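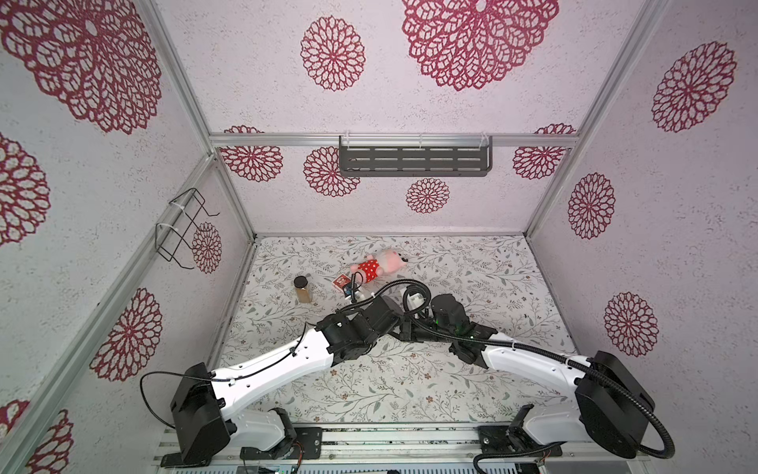
How do I clean the wall panels?
Wipe them with a soft cloth and warm water with a drop of dish soap, then dry them with a second cloth. Skip scouring pads and anything with bleach in it. Bleach fades the red prints first.

Which prints are shown at the top of the page?
The walls have the red mandala print on light gray speckle. The floor mat is the leafy branch pattern, gray-green on white with small brown blossoms. Panels and mats are sold separately and any print can go with any other.

Can I choose where the flowers fall?
No. The flowers come in several sizes and the layout depends on where your panel is cut from the roll. If you are covering more than one wall, order all the panels together and write "same roll" in the notes box. We can't match a roll after it has sold out.

What is the difference between the Vuvus and the Bremo?
Vuvus is our slotted metal basket. It sits close to the wall and is meant for small things you want to keep upright, such as jars, packets and brushes. Bremo is our open wire rack, for things that hang or that you grab often. Neither one comes with a back plate, so the wall behind will show.

How much weight can a Vuvus basket take?
9 pounds when it is clipped to a horizontal bar. Put heavier items at the ends, near the clips. If the basket tips forward when you load it, the clips are on upside down.

Do I have to drill?
Not if you have a bar or rail to attach to. The clips go over the bar and the rack can be held with cable ties. For a bare wall you will need the screw kit, item 205, which covers drywall and tile. Renters usually ask about adhesive pads. We stopped selling them in February and do not recommend them for either piece.

My rack slides down the rail. What can I do?
This happens on sloping rails. Use two cable ties at each contact point, crossed, and pull them tight before trimming. A strip of rubber under the ties also helps.

Is the mat safe under glass jars?
It is thin and gives very little cushioning. A jar can stand on it without trouble, but the mat won't save one that gets knocked off a shelf. Keep lids screwed down if you store sugar, grains or anything else that spills.

Can I put the mat in the washing machine?
Please don't. Shake it out, wipe it down and let it dry flat. Folding it wet leaves creases that stay.

Can I use these in a play corner?
Many customers do. Hang the basket and the rack high enough that the wire ends are above a child's head, and keep soft toys on the mat or in a bin. The rack can snag plush fabric.

What sizes do the panels come in?
The standard panel is 166 cm wide, and we cut to length. Measure each wall at the top and at the bottom before ordering, as cut panels can't be returned.

Where do I send questions about an order?
Write to Ehab Farouk at the Dimitriou order desk and include your order number. Replies go out until 4 p.m. For a missing clip or a damaged corner, attach a photo and we will send the part at no charge.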